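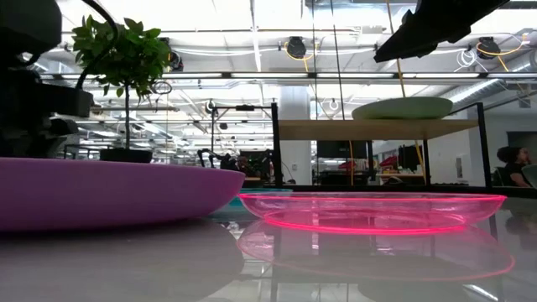
What the Numbers on a Model Car Box Mean
An explainer for readers ages 9 to 12
Written by Recep Kırmızıgül
Last checked 26/10/2024

Many model car boxes have two numbers printed on them with a colon in between, such as 1:64 or 1:43. This pair of numbers is called the scale. Sometimes it is written with a slash, as 1/64. Both forms mean the same thing and both are read aloud as "one to sixty-four."

The scale tells you how the size of the model compares with the size of the real vehicle. In 1:64 scale, one unit of length on the model stands for 64 of the same units on the real vehicle. The unit can be anything. One inch on the model stands for 64 inches on the car. One millimeter on the model stands for 64 millimeters on the car.

This explainer uses millimeters. Model measurements are often small, and millimeters are easier to divide than fractions of an inch. There are 25.4 millimeters in one inch.

Finding the size of a model

To find how long a model should be, divide the length of the real vehicle by the second number in the scale.

The car used in the calculations below is a small two-seater called the Lo. The real car is 3,004 millimeters long. Its wheelbase is 2,181 millimeters. The wheelbase is the distance from the center of a front wheel to the center of the rear wheel on the same side.

Suppose you want to know how long a 1:35 model of the Lo should be.

3,004 divided by 35 is 85.8 millimeters.

Now do the same for the wheelbase.

2,181 divided by 35 is 62.3 millimeters.

All the answers in this explainer are rounded to one decimal place, unless the text says otherwise. A school ruler cannot measure anything finer than that, and most can't measure that finely either.

Try the same car in 1:30 scale.

3,004 divided by 30 is 100.1 millimeters.
2,181 divided by 30 is 72.7 millimeters.

The 1:30 model is longer than the 1:35 model. Many people expect the opposite, because 35 is the larger number. Remember that the second number is the one you divide by. Dividing by a larger number gives a smaller answer. A 1:18 model is big and a 1:87 model is tiny.

Length of the Lo in several scales

1:18 166.9 mm
1:24 125.2 mm
1:30 100.1 mm
1:35 85.8 mm
1:43 69.9 mm
1:64 46.9 mm
1:87 34.5 mm

Finding the scale of a model

You can also work in the other direction. If you have a model and you know the size of the real vehicle, divide the real length by the model length. The answer is the second number in the scale.

You will need:
A ruler marked in millimeters, or a caliper
The real vehicle's length and wheelbase
A calculator
Paper and a pencil

Step 1. Place the model on a flat surface next to the ruler. Line up the front bumper with the zero mark. On many rulers the zero mark is not at the very end of the ruler, so check first.

Step 2. Look straight down at the rear bumper and read the length. If you look from an angle, the reading will be wrong. This kind of mistake is called parallax error.

Step 3. Measure the wheelbase. Use the centers of the axles.

Step 4. Divide the real length by the model length. Write down the answer.

Step 5. Divide the real wheelbase by the model wheelbase. Write down that answer too.

If the two answers are close together, the model has been shrunk evenly from front to back. If they are far apart, the maker has changed the shape. This happens often with low-priced toys. The wheels may have been moved so that the model can share a base with another one.

A worked example

The Salon series from Potbridge includes a model of the Lo. The model measures 76 millimeters from bumper to bumper. Its wheelbase is 55 millimeters.

3,004 divided by 76 is 39.5.
2,181 divided by 55 is 39.7.

The two answers nearly agree. The model is between 1:39 and 1:40, and its proportions are good.

The Salon series also includes a bus called the Virnia. The real bus is 6,080 millimeters long. The model of it is 76 millimeters long, the same as the model of the Lo.

6,080 divided by 76 is 80.

The bus is a 1:80 model. If you park the two models side by side they look the same length, although the real bus is more than twice as long as the real car.

Models made this way are called box scale models. The maker begins with the size of the package and shrinks each vehicle until it fits. One size of box is cheaper to print, stack and ship than several sizes. The drawback is that the models do not match each other. A person the right size to ride in the model Lo would be a giant in the model Virnia.

Models made the other way are called constant scale models. Every vehicle is divided by the same number, and the boxes come in different sizes.

Why scales have such odd numbers

A scale of 1:50 or 1:100 would be simple to work with, and some makers do use those. Most of the common toy scales came from older ways of measuring.

There are 12 inches in a foot. If a quarter of an inch on a model stands for one foot on the real object, the scale is 12 divided by one quarter, which gives 48. This is 1:48 scale. If three sixteenths of an inch stands for one foot, the scale is 1:64.

The number 43 came from model railroads. Builders in Britain used seven millimeters on the model for each foot on the real train. A foot is 304.8 millimeters long, and 304.8 divided by 7 is 43.5. Car makers who wanted their models to stand beside those trains used 1:43 and dropped the half.

Parts that do not follow the scale

Even on a careful model, some parts are the wrong size on purpose.

Sheet metal on a real car door can be 0.8 millimeters thick. In 1:64 scale it would have to be 0.0125 millimeters thick, which is thinner than kitchen foil. Die-cast models are made by forcing melted metal into a steel mold. Metal cannot fill a gap that narrow, and the part would bend when you picked it up. A cast body with walls one millimeter thick is the same as a 1:64 car with walls 64 millimeters thick.

Other parts that are usually too large:
Axles
Door mirrors
Windshield wipers
Door handles
The gaps between panels
The metal flakes in sparkly paint

Tires are often too wide, so that the toy rolls straight. Windows are too thick. Some makers leave off the mirrors, as a mirror of the correct size would snap off.

Length, area and volume

Scale numbers describe length only. Other measurements shrink by different amounts, and this causes confusion when people compare two models.

Take a 1:30 model and a 1:60 model of the same car. The second one is half as long, half as wide and half as high.

To compare the painted surface, multiply one half by one half. The answer is one quarter. The smaller model needs one quarter as much paint, if the coat is equally thick.

To compare the space they fill, multiply one half by one half by one half. The answer is one eighth. Eight of the smaller models would fill the same amount of space as one of the larger models. If both were solid and made from the same metal, the smaller one would weigh one eighth as much.

The floor of a shelf is an area. When you plan a display, four 1:60 models take up as much shelf as one 1:30 model, not counting the gaps between them.

Writing the scale in your list

If you keep a list of your models, give the scale its own column. Write the scale printed on the package or base. If nothing is printed, measure the model and write your own result with the letter M after it, for measured. An entry for the Salon model of the Lo could read:

Potbridge, Salon series, Lo, 1:39.5 M, length 76 mm, wheelbase 55 mm

If the printed scale and the measured scale are different, keep both.

Words used in this explainer

Box scale: a way of sizing models so that each one fits the same package.
Caliper: a measuring tool with two jaws that close on an object.
Constant scale: a way of sizing models so that all are divided by the same number.
Die-cast: made by forcing melted metal into a mold.
Parallax error: a wrong reading caused by looking at a ruler from an angle.
Wheelbase: the distance between the centers of the front and rear wheels.

Practice

A real pickup truck is 5,400 millimeters long. Find its length in 1:18, 1:24 and 1:60 scale. The results are 300, 225 and 90 millimeters.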